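Orkness workshop members build block-stacking arm, will now be insufferable about it

19th March
By Lautaro Mansilla
4 min read

The Orkness shared workshop is pleased to announce that its longest-running group project, known to members as Burnard, is stacking wooden blocks by itself, slowly, on a tabletop that would look more at home in a hotel bathroom.

Burnard is a robot arm with a gripper on the end and a fair amount of cable in between. It began last September, when a few of us who normally make shelves and mend bicycles agreed that what the place lacked was something that could make a tower out of bits of wood without being asked twice. The arm came second-hand. Everything it stands on was cut, bolted and argued over by members on Tuesday evenings.

The project has cost £1,118 in frame, fixings, table and sundries, not counting the arm and gripper, which were bought by a separate whip-round whose total we have agreed not to say aloud in front of partners.

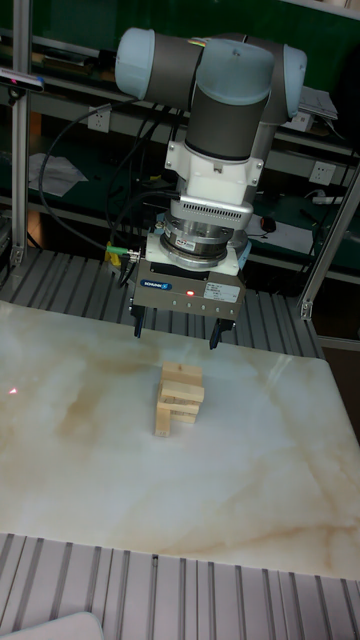

Most of the winter went on the join between the arm and the tool. Arms and grippers are made by people who have never met, and their bolt holes reflect this. Our answer was an adapter piece, drawn up on the workshop computer and revised whenever it proved to be wrong. The white angular part with the little screws at its lower corners is the one we kept, and it is prouder work than it looks. Earlier versions are in a drawer, where they are available to any member who needs an odd-shaped paperweight.

The cables were the other winter job. A cable that hangs nicely when the arm is parked will find something to catch on as soon as the arm turns its wrist, so ours were given more slack, then less, then more again. The present arrangement is a loop. It isn't handsome. It has been left alone for 9 sessions, a workshop record for anything.

The frame is aluminium profile, chosen for the good reason that you can undo it. Members who had pressed for timber were told they could have the blocks.

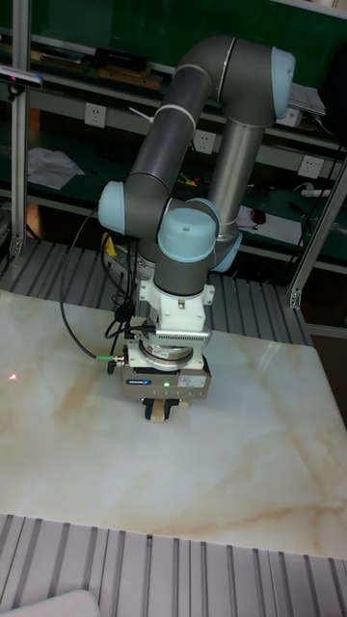 Picking up a block was working by the end of January. Putting it down took longer. Set the height a touch too low and the arm presses the block into the table with the confidence of somebody closing a suitcase. Too high, and the block drops the last little way and lands wherever it likes. We settled on coming down at normal speed, stopping short, and creeping the rest. The pause lasts two seconds and gives visitors time to ask whether it has broken.

The software, which we call Neves for reasons lost to the group chat, is a list of positions with some checking in between. It knows where the blocks ought to start and where they ought to finish. If a block has been knocked in the meantime, Neves carries on regardless and closes the fingers on thin air with great care. Teaching it to notice is the next job, and has been the next job for a while.
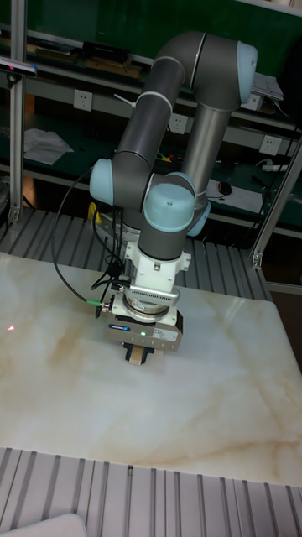

There is also the matter of the cheap blocks. They were sold as identical. They are cousins at best, and a difference too small to see in one block becomes a lean by the time you are several layers up. We sanded a batch to match, which made them slippery, and went back to the first lot. Anyone with a bag of well-made blocks and a generous nature is asked to get in touch.

A full run takes 60 minutes if everything is set out beforehand, and a child of four could do the same in a good deal less. We tried not to schedule the two side by side.

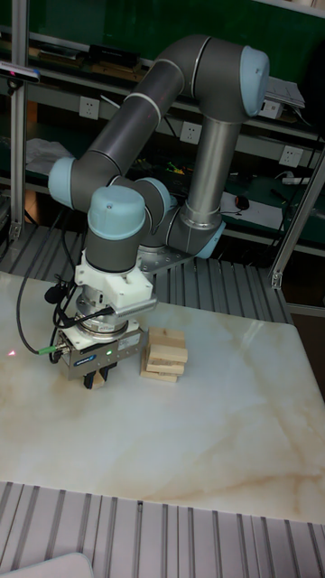

Arkow asked at the last members' evening what it would do once it had finished stacking, and was told that it would take the tower down again, at the same speed. Arkow then wanted to know whether it could be taught to sweep up, a question that has been noted and will be raised again by everyone, for ever.

The workshop will open its doors for a demonstration once the clocks have gone forward. Entry is free, tea is extra, and visitors are asked to keep their elbows off the table while the arm is moving. Drawings for the adapter and the frame will be pinned up by the door for anyone who wants to copy them, including the mistakes.

Enquiries to Lautaro Mansilla at the Orkness workshop, most easily on a Tuesday evening, by knocking hard.

Comments (4)

benchdog: Did you try beeswax on the sanded ones? Bit of grip and they smell nice.

Lautaro Mansilla: We did not, and now I have something to do on Tuesday.

P. in the end unit: Congratulations all. Can I have my 5mm hex key back please.

sallow_lane: We built one of these at our place and had the same trouble with the last few millimetres. Slowing down helped more than any of the clever things we tried. Will come along and bring blocks.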